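okay so a few people asked what we've been up to since August, and the answer is snack packets. so many snack packets. a thread

the question Abrehet Dinsa and I started with was pretty boring: if you have a fixed number of demos to train a grasping policy, do you want lots of repeats of a few layouts, or a few repeats of lots of layouts?

everybody has a gut feeling on this (mine was repeats, I lost a coffee over it)

so we collected 200 demos with hand-held grippers, all on soft surfaces. beds are a great test because nothing sits flat and every wrapper slides when you nudge the thing next to it

split A: 4 layouts, lots of repeats each. split B: 30 layouts, just a few each. same total number of demos in both, same policy, same training time
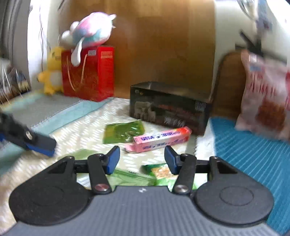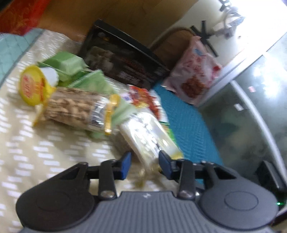
gripper's-eye view, which is all the policy ever gets – no overhead camera, no depth

What does the policy learn from if there's no robot in the demos?
It gets the wrist video plus the path the hand-held gripper took and how far the fingers were open at each moment. We replay that as targets for the arm later on.

ok, results! split B won, and by more than I was ready for. on layouts neither policy had seen, A kept reaching for where a packet used to be in training. B would slow down, shift over a bit and then close

the part I really like: B was also better on crinkly foil stuff, and we didn't plan for that at all. Nisreen Hakim thinks more layouts just means more weird reflections in the data. I think she's right but we haven't tested it yet

where it still falls over: anything round lying on its side, and bags that fold when you squeeze them. we had 7 failure types in our notes and those two eat up most of the list

also motion blur. we were going to throw out the blurry bits, then Bilal Khoury trained once with them left in and it made no difference we could measure. so they stay, and I get my evenings back

next up is the same split on a kitchen counter, to see if any of this holds when the surface is hard. writeup goes on the Brukardale project page once Abrehet is done fixing my plots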